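**Textile Handling Notebook, Grendurthorpe workroom**
25 October 2020
Project: Alva (small cloths, folding and storage)

Purpose of this entry: to record the current state of the folding procedure for the Alva cloths and to settle the points left open in the April entry, so that the Flukthorpe workroom can apply the same procedure.

The cloths under review are the plain colored ones. The printed set remains in storage and is not covered. All cloths were laundered before the session under the standard program and air-dried on the rack by the north window. Relative humidity in the room was not logged, as the meter was away for calibration. This should be corrected next time.

Starting position. The cloth to be folded is spread flat on the white table. The remaining cloths wait in the yellow tray at the back left corner and are not smoothed or sorted beforehand. The April entry called for stacking them. That instruction is withdrawn, as stacked cloths carried pressed lines into the first fold and the results could not be compared with those from Flukthorpe.
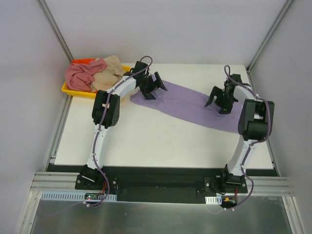

*Purple cloth on the table, lying diagonally, with faint creasing toward the middle. Pink, beige and orange-red cloths in the tray.*

Orientation. A long strip may lie at an angle to the table edge. The fold is referenced to the cloth's own short ends and does not depend on the table. The earlier requirement to square the cloth to the front edge is therefore dropped from the sheet.

Creases. Faint wrinkles are acceptable at the start. A cloth is to be shaken out and laid again only if a ridge stands up from the surface or if a corner is turned under. Ironing between folds is not permitted during a comparison series. One cloth in the April series was ironed by mistake and its entry has been struck.

Fold sequence for long strips:

1. Bring one short end over to meet the other. Align the corners before releasing.
2. Smooth from the fold outward, one pass only.
3. Fold in half again in the same direction.
4. Turn the packet 90 degrees and place it on the shelf with the closed edge facing out.

Tolerance at the corners remains 2 mm for the first fold. No tolerance has been agreed for the second fold. Flukthorpe has proposed a looser figure, and a decision is deferred until both workrooms have completed a full series of 32 folds.

Detergent. The Oris powder has been replaced by the Oris liquid, following residue found on the darker cloths. The change is to be noted on every laundry card from this date. Cards already filed should not be amended.

Storage. Finished packets go to shelf 409. The shelf liner is torn at the left side and catches the beige cloths in particular. A replacement has been requested.

Open points:

- Labels for the purple and pink cloths are printed in nearly the same shade. Reprint with the color name in full.
- Confirm whether the tray is to be lined. Flukthorpe lines theirs; Grendurthorpe does not.
- Second-fold tolerance, as above.
- Return of the humidity meter.

Copy of this entry to be placed in the Alva binder at both sites.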